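Blog > Around the House > Laundry

Switching to cold water washing

I stopped using the warm setting on our washing machine in April. The electric bill had gone up for the second winter in a row, and the washer was one of the few things in the apartment I could change without buying anything.

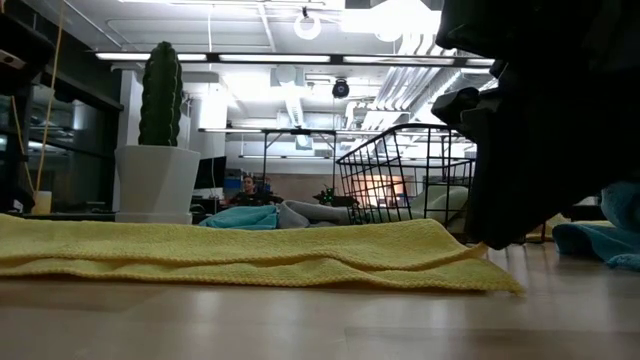
The first week I changed only the temperature and kept everything else the same. Shirts and jeans came out fine. Towels had a faint smell by the second day on the rack. I had been using powder from Singhal, the small grocery on our corner, and some of it was left in the drawer after each load. I went over to a liquid called Bimo and the drawer has stayed clean.

I also cut down how much I put in. The cap has lines on it and I used to fill past the top one. Now I stop at the lower line, even for a full load. The rinse water is clearer and the towels feel less stiff.

Fabric softener is gone too. I read on the back of a towel label that it makes them absorb less, and after a month without it I think that is right. They dry a dish in one pass again.

Grease is the one thing cold water does badly. Kitchen cloths and anything with salad dressing on it get a bit of dish soap rubbed in, then sit in the sink for 2 hours before they go in with the rest. If that doesn't work I take them to the laundromat on Plumholm and run them hot. I have done this twice since spring.

We run the machine after 11 at night, when our rate drops. It is a Grulari, an older front loader, and the spin is loud enough that I asked the neighbors downstairs first. They said they were up anyway.

The bill for the last full month was lower, but we also had the heat off by then, so I can't say how much of it was the laundry. I'll compare again in winter. Next I want to clean the door seal properly and find out whether the filter at the bottom has ever been opened. The screw looks painted over.

Contact | Copyright, all rights reserved | Back to top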